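Part 2: Oiling your Flurkton bench

I put this off for two weeks because I was scared of wrecking mine, and then it took me one afternoon (most of it waiting!). You'll want the can of Halás oil, a couple of old cotton rags and some 600 grit paper.

1. Wipe the whole thing down with a barely damp cloth and let it dry overnight.
2. Sand lightly, always along the grain. I mean lightly - you're only knocking down the fuzz.
3. Vacuum up the dust, then go over it once more with a dry rag.

Note: don't use steel wool. I tried it on a stool once and was picking out little gray hairs for days.
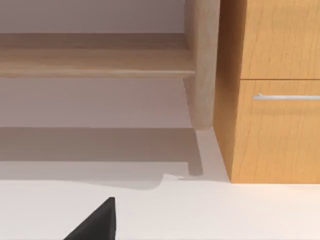
Now for the oil. Stir the can, don't shake it, and start somewhere you won't see much, like the underside. I do the legs next and leave the flat parts for last. On pale blond wood with faint grain like this, a heavy coat shows up as blotches, so put on less than you think you need and rub it in the way the lines run. Watch the rounded front lip too, oil loves to collect along the bottom of it.

4. Wait 18 minutes, then wipe off everything that's still sitting on top.
5. Leave it until the next day and do a second coat the same way.

CAUTION: Oily rags can catch fire all by themselves. Lay them flat outside to dry, or drop them in a bucket of water. Never ball them up in the trash!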